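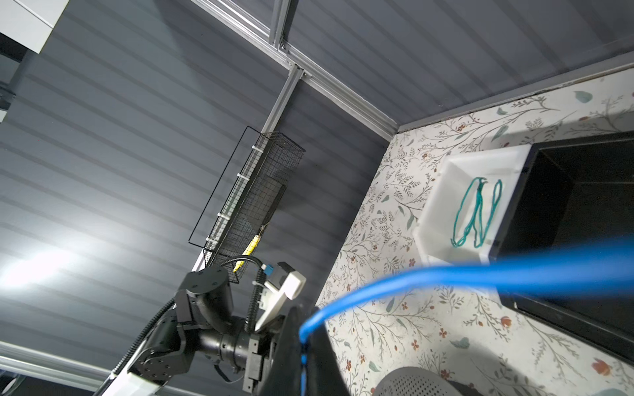 Su-bin Ok
November

1/ The place on Flakard Lane in Privham is going on the market this week. I grew up two streets over and I'm handling the listing, so a few notes before the calls start.

12 replies · 31 shares

2/ Built in 1986, one owner since. It has 3 bedrooms, one and a half baths, and a full basement. The roof was done by Greltivbridge Roofing and I have the paperwork for it.

4 replies · 9 shares

3/ The lot is some 117 feet deep. The back third slopes down to the creek and you can't build on it. The town has it marked as a drainage easement. Please read that page before you make an offer.

7 replies · 6 shares
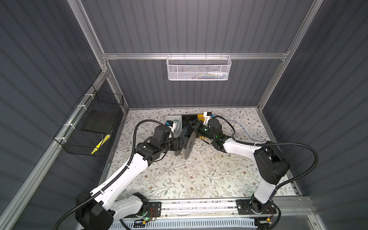

4/ Heating is oil. The tank is in the basement, left of the stairs. Last winter the owners spent $513 a month in the coldest stretch. There is a gas line on the street, but the house isn't hooked up to it.

15 replies · 8 shares

5/ People keep asking about schools. The bus stops at the corner of Flakard and Mill. Call the district about which school you'd be zoned for, as the lines moved last year.

3 replies · 2 shares

6/ Showings are by appointment, mornings only. The owners are still living there and they have an old dog, so please don't just walk up and knock. Street parking is fine on the even side.

5 replies · 4 shares

7/ Offers go to me in writing at the Lü office. The washer and dryer stay. The porch swing goes with the owners.

2 replies · 3 shares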